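Bedding & Linens > Knits on the bed: does anyone really keep them nice?

kccori
Posts: 1,662
4/15/23

I keep reading that a chunky or striped knit on top of a printed quilt "pulls the bed together." The Pelton catalog says it on nearly every page. I'm not convinced. The quilt in question is the banded Somine one, so there's already blue, cream and pink going on before you put anything else on it. My sister-in-law swears brown calms it down. I think brown on pink looks like somebody left a sweater out.
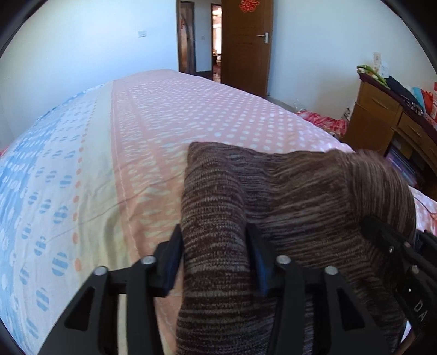 Brown striped knit cushion against the pink part of the quilt

There's mauve and gray in that knit if you get close, so in theory it should talk to the pink. Does it? I go back and forth. My other gripe is what happens to knit covers when you grab them to make the bed every morning. The Larker site says theirs "springs back." It has 549 reviews and I'd like to know how many were written after the first month.

Katherine

dustruffle
Posts: 300

The color is fine. Your problem is the quilt. Dots, circles and stripes in one bedspread and you're blaming the pillow?

w_sotelo

I'd leave the quilt alone. It's a cheerful quilt. And a plain white cushion on there would show every mark by the weekend, so brown is the practical choice whether or not it's the pretty one.

On springing back, no. Knit covers grow. I had two Larker ones in the living room and by December they looked like socks. The insert was fine, the cover had just gotten bigger than the insert. You can buy a bigger insert, and then you have a bigger cushion that does the same thing.

Walter Sotelo

hemline_jo

Walter, did you wash them warm? Mine are three years old and still tight. Cold wash, flat on a towel, and don't pick them up by one corner.

w_sotelo

Cold, flat, by the label. I'm not saying yours didn't last. I'm saying I wouldn't pay 50 bucks to find out again.

kccori

OK, so say I give up on cushions and go with loose knits. Same brown family, fine stripe, some rust and tan in it. The advice there is to "drape it casually," and I have a hard time telling casual from dropped.

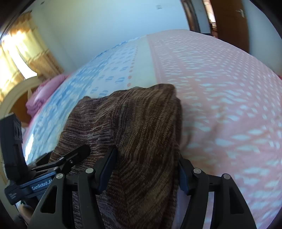 I'll admit I like the brown better over the blue section than I do on the pink. The cream strip in between helps. But any knit that's allowed to pile up like that gets creases in it, and I don't believe the people who say the creases "fall out by themselves." Fall out to where? Mine stay until I lay the thing flat under something heavy.

dustruffle

Fold it in thirds across the foot of the bed. Done. A heap is a heap.

hemline_jo

Disagree, thirds looks like a motel. Fold it lengthwise once and let one end hang. And Katherine, creases depend on the yarn. Acrylic keeps them, wool mostly relaxes overnight. What's the fiber?

kccori

Tag says Huanca and "blend." That's the whole tag.

hemline_jo

Then it's probably mostly acrylic. Try a steamer from a distance, and test an inside corner first. Acrylic goes limp if you get too close and it doesn't come back.

w_sotelo

"Blend" of what, though. I wouldn't steam anything that won't tell me what it is.

dustruffle

Still waiting to hear why we can't just have a blanket in the closet and get it out when it's cold.

kccori

Because then my sister-in-law asks where it went. I'll try jo's lengthwise fold for a week, on the blue side. Not steaming it yet.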